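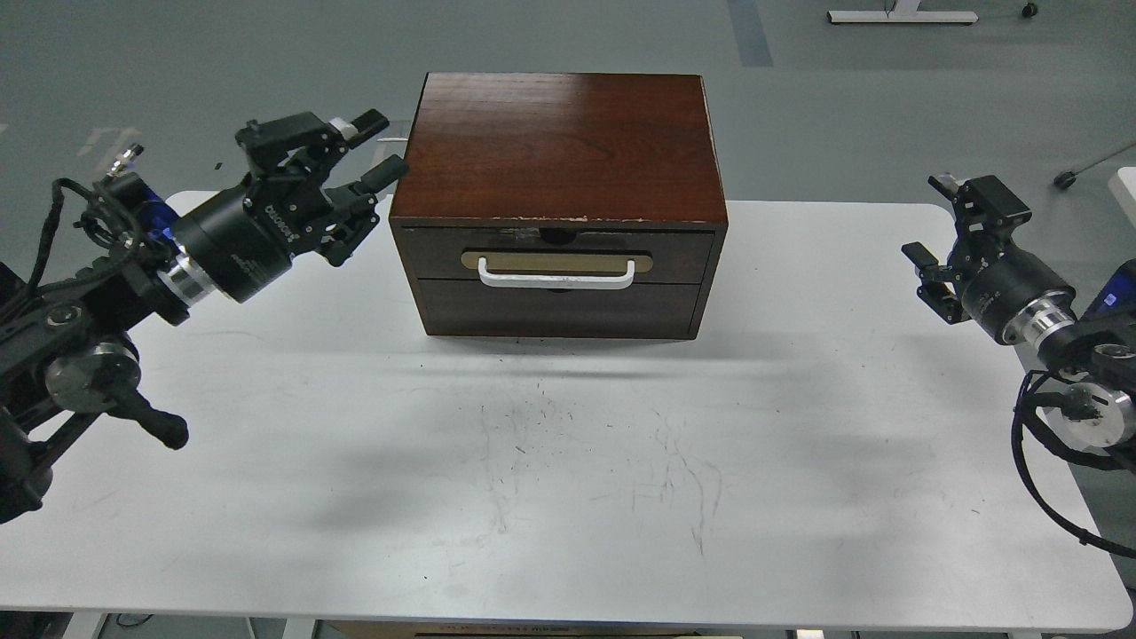

Two-drawer wooden box on the table, upper drawer with pull handle.

Section 8: Submitting a comment to a public hearing

Skututach lets residents send written comments to Korletey Council before a hearing. Councillors may even read them. Set up your account (Section 2) before you start.

1. Sign in and choose Hearings from the main menu. Forthcoming hearings are listed by ward, then by subject.

2. Select the hearing you want. Check the title with care. "Risine Road Closure" and "Risine Road Closure (Amended)" are separate matters, and a comment on one will not wander across to the other.

3. Choose your position: Support, Oppose or Neutral. There is no option for Furious. Please use Oppose.

4. Type your comment. You have room for almost a page, and the counter turns red when you run out.

Note: Text pasted from a word processor may lose its bold and underlining. Capital letters survive, regrettably.
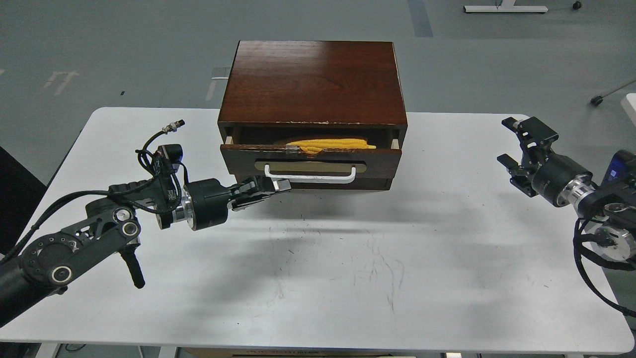 5. Add your name and postcode. The name appears on the public record as you type it, so Fiifi Sulemana will be listed as Fiifi Sulemana and "A Concerned Ratepayer" will be sent back.

6. Press Preview. Read the whole thing through once, ideally the morning after you wrote it.

7. Press Submit. A receipt number appears on screen and is sent to your email address. Keep it.

Caution: The page signs you out after 60 minutes without activity, and unsaved text goes with it. Press Save Draft before making tea.

Caution: Comments close at noon on the Saturday before the hearing. The clock used is the council's, whatever yours says.

To withdraw a comment, open My Record, enter the receipt number and choose Withdraw. Once the agenda has been published — normally by the Gresetti print desk — the comment stays on it, marked "withdrawn", for everyone to wonder about.

If you want to speak in person as well, go to Section 9.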